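Vemow opens its doors, and the bin-picking arm is the draw

CLENDTON - Vemow let the public into its Stasiv Street shop for an afternoon in July, and the line was out past the loading dock before 2 p.m. Badges ran out early. So did the lemonade.

The company, which builds picking systems for parts suppliers and repair depots, had three stations going. Most people went straight to the back for the arm.

Bin picking, for anybody who hasn't followed it: stuff gets dumped in a bin, no order to it, and a robot has to grab one thing at a time. Easy for a kid. Hard for a machine, especially when the stuff is shiny.

"Metal is what gives us headaches," said Renata Chmielewska, who runs the test floor. "Metal in a metal bin, more headaches. You get glare off everything." 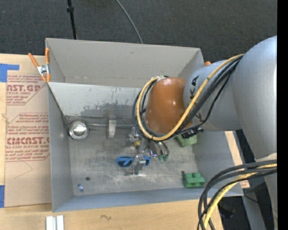

Groups went in 30 at a time, which was too many. People in the back row couldn't see much and said so. Staff finally pulled a monitor off somebody's desk and set it on a filing cabinet, which helped some.

Each group got a short talk from Przemysław Nowicki, the lead engineer, then a run with the arm, then questions. Lots of questions. One boy wanted to know if it could pick up a live frog. Nowicki said they hadn't tried and weren't going to.

The runs were uneven. The first group saw 39 picks out of 40 tries, and there was clapping. A later group got a long pause while the software replanned, then a restart, then another restart. Chmielewska talked through it and took questions about the gripper while they waited. By the last group it was going fine again.

Nowicki said the restarts were a software timeout and had been seen before in testing. A fix is due with the next release, he said. No date given.

Also on hand was Birthe Bjarnason of Fikevine, the repair depot chain that has signed up to try the system at its Clendton location. She said the depot gets bins of mixed returns every morning and sorting them takes up most of a shift.

"I don't need it to be fast," Bjarnason said. "I need it to not quit on me at 5 a.m. when I'm the only one with a key."

The Fikevine trial starts this fall with one arm on one sorting line. Bjarnason said no one at the depot is losing hours over it, and that the two sorters on that line will be trained to run the station. She would not say what Fikevine is paying.

Not everyone was sold. Zhenhua Shao, a retired machinist who drove in with his grandson, watched two full runs and said he'd seen faster feeders in the eighties. "But those only did one part," he added. "You changed the part, you changed the whole feeder. So okay. I see what it's for."

He stuck around to talk end effectors with Nowicki for a good while after his group had left.

Neema Kariuki, who teaches shop at the high school, brought a dozen students and said she is hoping to get a few of them placed at Vemow over the winter. The company confirmed it is talking with the school but said nothing is signed. Students would start on fixturing and cable work, Kariuki said, and go from there.

The other two stations, a conveyor demo and a table where visitors could jog a small training arm with a handheld pendant, drew shorter lines. The pendant table was the better bet for younger kids, who mostly got a turn eventully. Parking was a mess. Cars were up both sides of Stasiv Street and at least one driver came out to a ticket.

Vemow says it will hold another open day, most likely in the spring, with smaller groups and sign-up ahead of time. Anyone who wants on the list can leave there name at the front office, weekday mornings.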